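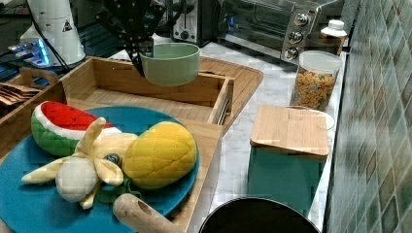

Play food and play dishes spread fast. Ours used to live in one deep bin, and every time my daughter wanted the banana, the whole bin got dumped on the floor. What finally worked was giving the set its own trays and storing it the same way I store the real dishes. It takes an evening the first time and a few minutes after that.

## What you need

- 2 shallow wooden trays or boxes, open on top
- A board or other flat surface to work on
- A damp cloth and a dry cloth
- A mesh laundry bag for the plush pieces
- Small paper bags or napkins, if your kids play store or restaurant
- Painter's tape and a pen

The trays don't have to match. Mine came from two different places. The slatted one is a Flerkska, and I like it because crumbs fall through to the bottom and I can knock them out over the sink. A tray with cut-out handles is easier for a small child to carry. If you are buying only one, get the handles.

## Step 1: Sort by how it gets cleaned

Don't sort by what it is. Sort by how you wash it. I make three piles on the counter:

1. Plush food - watermelon slice, banana, anything stuffed
2. Plates and bowls
3. Real kitchen things that have wandered in, plus anything with a wooden handle

That third pile is always bigger than I expect. Spatulas and small pans go back and forth between the toy kitchen and the real one at our house. Decide now which ones belong to the kids. I put a strip of painter's tape on the ones that are theirs.

## Step 2: Wash the plush

Check the tags first. Some plush food is surface-wash only, and the quilted kind can go lumpy if it's washed hard. If the tag allows it, zip everything into the mesh bag and run a cold, gentle cycle with a small amount of detergent. Our washer has a 1000 rpm spin setting and I don't go above it for stuffed toys.

Air dry on a rack. Turn the pieces over once, and squeeze the thickest part before you put them away. If it feels cool in the middle, it needs more time. The watermelon slice takes the longest.

## Step 3: Wipe down the trays

Use the damp cloth, go with the grain, then dry right away. Don't soak bamboo or leave it standing in the sink. If a tray has slats, run a dry toothbrush along the gaps. Once or twice a year I rub in a little food-safe board oil. I use the Benmoussa one, but any mineral oil sold for cutting boards will do. Leave it overnight and wipe off the extra in the morning.

Do your cutting board at the same time. The oil is already out.

## Step 4: Lay out the trays

Set both trays on the counter with the board behind them, so there's somewhere to put things down while you try different layouts.

Bowls go in first, and they go in the slatted tray. A round bowl takes up more floor space than you'd think, so find its spot before you add anything smaller. Push it into a corner. 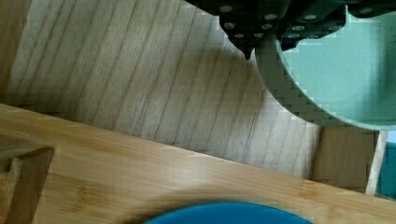

If you have more than one bowl the same size, stack them. If the sizes are mixed, put the widest on the bottom and stop at three, or the stack will tip when the tray gets pulled out.

Plates go in next, flat. A plate that is too wide for the tray can sit on top as a lid, or you can do what I do and use it as the serving plate. Plush food goes on the plate, and the plate comes out in one piece at playtime.

Paper things get the second tray. Brown paper bags and napkins stay neat if they are stacked flat with the folds all facing the same way. Mixed in with the bowls, they get crushed in a day.

## Step 5: Label and put away

For kids who can't read yet, draw the label. A circle for bowls and a rectangle for paper is enough. I used Colora markers on painter's tape and they haven't smeared.

Keep the trays at the child's height, one deep, nothing stacked on top.

## Keeping it up

My friend Nabila Samir does a two-minute reset before dinner, and I copied her. Bowls back in, plate back on, paper in its tray. The plush gets washed in March and again when school starts, or sooner if somebody has been feeding the banana real yogurt.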